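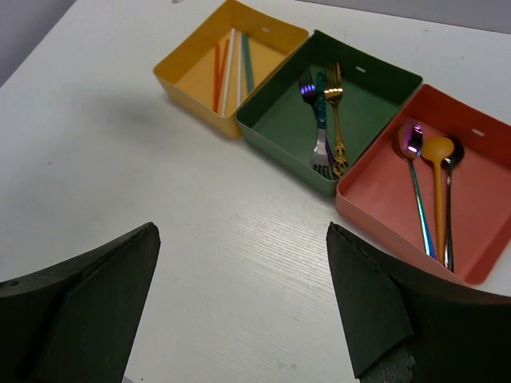
Zestgate Resale Shed: second progress report to the Lonus Small Grants team

Hi all,

November's behind us so I'm sitting down with a cuppa to catch you up on the shed. The form wants "progress against milestones" and I'll get to those, but I'll start with the listings, as they're what you asked about last time.

We've now sold 1301 items since the doors opened, nearly all of them through online classifieds and picked up from us on Potgieter Street. I had a punt in the application that furniture would be our bread and butter. Wrong! Furniture is slow, it takes up half the floor and people want to come and look at it twice. What flies out is anything to do with the backyard: mowers, whipper snippers, hoses on reels, camp chairs, and barbecues most of all. We had a rusty four-burner with one wheel missing go in under an hour (I listed it as "needs a wheel and a good scrub" and the messages just kept coming). The bloke who bought it only wanted the lid.

The honest listing has become a bit of a house rule. I used to write ads the way everyone does, "great condition, barely used", and then spend pickup day haggling in the driveway over a scratch. Now the faults go in the first line. Fewer messages come in, but the ones that do are from people with a trailer who know what they're getting.

Now the milestones.

Listing software. Done. We moved everything onto Prolla in the first month of this period and I grumbled about it the whole way. The importing was a pain and all my old ads lost their paragraph breaks, so for a while every couch we owned was described in one enormous sentence. It's settled down. I can mark something as sold from my phone while the buyer is still tying it to the roof racks, and we've stopped promising the same bookcase to two people, which happened more than I let on in the first report.

Delivery runs. Partly done. You funded 40 local deliveries for people who can't collect, and we've used 22 of them. Demand's there but my back has opinions about stairs, and the van was off the road for a stretch with a dud alternator. I'd like to carry the rest over into the next period if that's all right with you. No change to the budget line, just the timing.

How-to-sell mornings. Done, and more fun than I expected. 149 people have come along to learn how to write an ad, pick a price and spot a scam message. The Sunday session fills fastest. The pricing part always turns into an argument, because everybody reckons their own stuff is worth what they paid for it. I get them to look up what the same thing sold for and then write their number on paper before they say it out loud, and it calms things down a fair bit. The scam part needs more time than I'd given it. People turned up with messages on their phones about couriers and deposit links that had looked perfectly fine to them, so next round that bit gets a full half hour.

Signage. Not done. The council wants a different form to the one it wanted in winter. I've put it in.

Money is tracking close to plan. We're a little over on van repairs (see alternator) and under on advertising, as the classifieds are mostly free and the Facebook group does the rest. I've attached the spreadsheet with the receipts scanned behind it. Two of the fuel receipts are very faded, sorry, but the amounts are on the bank statement too.

One thing I'd do differently is storage. We said yes to everything early on, and I spent most of September stepping over exercise bikes. Nobody wants an exercise bike before Christmas. We've now got a list on the door of what we're not taking, and I move it along each month depending on what's stuck. Mattresses are on there for good.

For next period I'm planning the leftover deliveries, the longer scam session, and a barbecue parts bin, as I keep being asked for grills, knobs and drip trays on their own and I've been selling whole units to people who need one bit. If you'd like to come down and see the place, mornings before ten are quietest and there's parking round the back.

Could you let me know about the delivery carry-over when you get a chance? I'd like to book the van in.

Cheers,
Coordinator, Zestgate Resale Shed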